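From: Walter Inga
To: Jillbridge small-space list
Date: May 30, 2024
Subject: Re: Re: round floor beds, are they worth the room they take

Laimutė Juška wrote:

> We finally replaced the old futon in the back room with one of
> the big round ones from Mostow, the kind with the padded rim. I
> was told it would need no looking after. You toss the pillows in
> and it looks made up, because there are no corners to tuck. So
> far I agree. The children fall into it, the guests fall into it,
> and I can clear the whole room in 2 minutes before anyone comes
> to the door. I would say to anyone who asked on here last month:
> get one, and get rid of half your chairs while you're at it.
>
> As for pillows, Fulvio's method is to lay one flat at the front
> and stand the rest up against the rim. It works fine and nothing
> slides off.
>
> Laimutė

Laimutė, I'm glad you like it, and I don't want to spoil it for you, but I have read four or five of these happy reports on this list now and every one of them was written in the first month. I would like to hear from somebody in their second year.

My doubts, in no special order.

The two-minute claim. I believe you can clear the room in two minutes. I don't believe the stuff has gone anywhere. When we had a round one (not a Mostow, a cheaper thing that Raimonds Žukauskas was giving away when he moved) the middle of it turned into the place where everything landed. Sweaters, mail, a library book we paid for and then found. A rim is very good at hiding things from the doorway. That isn't tidying in my opinion, it's a bowl.

Getting rid of chairs. Please don't, or at least put them in the basement for a season first. A person over sixty does not get up from a floor cushion the way a nine-year-old does. My mother-in-law tried ours once and after that she stood. Even a small plain chair off to the side earns its keep, if only as somewhere to put the folded things while you shake out the big cushion. We still use ours that way.

The pillows. I tried the flat-one-in-front arrangement after Fulvio Rinaldi first wrote about it, back in February I think.

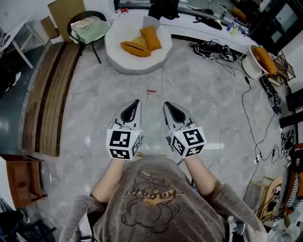

It does look better than a heap, I'll give him that. A couple of orange pillows and a gray one pushed to the back against all that white is a nice enough thing to look at from across the room. But my experience is that it lasts until the first person sits down. The flat one gets sat on, the propped one ends up behind somebody's neck, and the one at the back sinks into the rim and you forget you own it. Fulvio says nothing slides off. Fulvio also lives alone.

White. I will say only that I'd want to see the cover come off and go through a machine before I paid for one. Saulius Sakalauskas asked the shop in Beltport whether the rim cover unzips separately and was told "it should." It should is not an answer when you are spending $126 on a thing that people put their feet on.

Floors. If you have tile, as a good many of us do, check whether yours creeps. Ours moved a little every time somebody flopped into it, and by the end of a week it would be nearly at the wall. A rubber rug pad fixed most of that. Cut the pad smaller than the base or the edge shows and collects lint.

So no, I'm not persuaded yet. I could be. If anyone has had one for longer than 13 months, and has washed the cover more than once, would you write in and say three things: did the rim keep its shape, did the color hold, and do you still sit in it or do you just walk around it? I would take one dull answer from that person over 20 more messages about how it looked on the day it was delivered.

Laimutė, write again next spring, and if you still love it I will say so on this list. In the meantime have a look in the middle of it, under the pillows. We were missing a scarf for most of a winter.

Walter

P.S. The remnant bin at Priedītis has rug pad by the foot again, at the back next to the curtain rods. Bring your own measurements, they won't guess for you.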